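Santoso (TV series)

Santoso is a factual reality series about a family catering firm and the people who turn up to work there for a fortnight. I've kept this article going for a few years now, mostly because I love the show and the network's own page is three lines long. If you spot a mistake, please fix it, or leave me a note and I'll get to it!

Format

Each episode follows one trial worker through two weeks in the Santoso kitchens. The twist (and it's a gentle one) is that the trial worker picks which department they start in, and the staff pick where they finish. So you might get someone who asks for pastry and winds up loading vans at 5 am. There's no elimination and no prize money. At the end the trial worker is either offered a job or sent home with a reference, and a fair few of them knock the job back, which I always find more interesting than the ones who say yes.

There are 23 episodes across three seasons. The first season had only five of them and was shot on what looks like a shoestring. Seasons two and three had nine each, and you can tell straight away that somebody found the money for better sound.

Presenter and staff

Maribel Ticona narrates every episode and appears in person from the second season on. Before that she was a voice only, and plenty of fans (me included) still like it better that way. Her delivery is very dry and she never raises her voice, even during the wedding episode, when the marquee came down.

The staff who get the most screen time are:

Yusri Tjoa, head of the cold kitchen, known for his laminated lists
Qistina Yeoh, who runs deliveries and has the best one-liners
Adi Nair, bookings manager, seasons two and three only

Dimas Goh was the first trial worker to be hired on camera. He began in fruit and dessert prep and ended up in the bookings office, and by season three he's training the new arrivals himself. His episode is the one I'd show to a friend who's never seen the series. 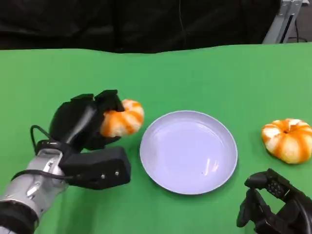 A peeled tangerine held in a robotic hand.

Production

The series is made by Brandivier, a small company that had mostly done travel programs before this. Filming takes place in the town of Hastedach, in a working kitchen, and the crew had to fit in around real orders. In a radio chat in December, Ticona said they lost whole mornings of footage to the noise of the extraction fans, and that the team got very good at talking in the walk-in pantry. Once you know that, you'll notice how many of the serious conversations happen beside the flour.

Episodes in season one run to 44 minutes. Later ones are a bit longer, and the season two finale is a double.

The theme tune is by Nadura, a duo who also did the incidental music. It's the same eight notes on a marimba over and over and I've had it stuck in my head since I started writing this section.

Reception

Reviews of the first season were lukewarm. Most critics thought it was too slow, and one called it a program about waiting for ovens. The audience grew anyway — I'd put that down to the repeats, which went out late at night when there wasn't much else on. By the third season it had a proper following, and the online fan group ran a rewatch of every episode in order.

The main complaint from fans is about pay. The early episodes never say what the trial workers earn, and viewers kept asking. From season two a line in the closing credits states that everyone is paid the standard kitchen rate.

Home release

Seasons one and two came out on disc as a single set. Season three is streaming only. The set includes 16 short deleted scenes, most of them from deliveries, and a commentary by Yeoh and Tjoa on the marquee episode. They spend half of it arguing about who packed the tent pegs.

See also

List of Santoso episodes
Workplace reality television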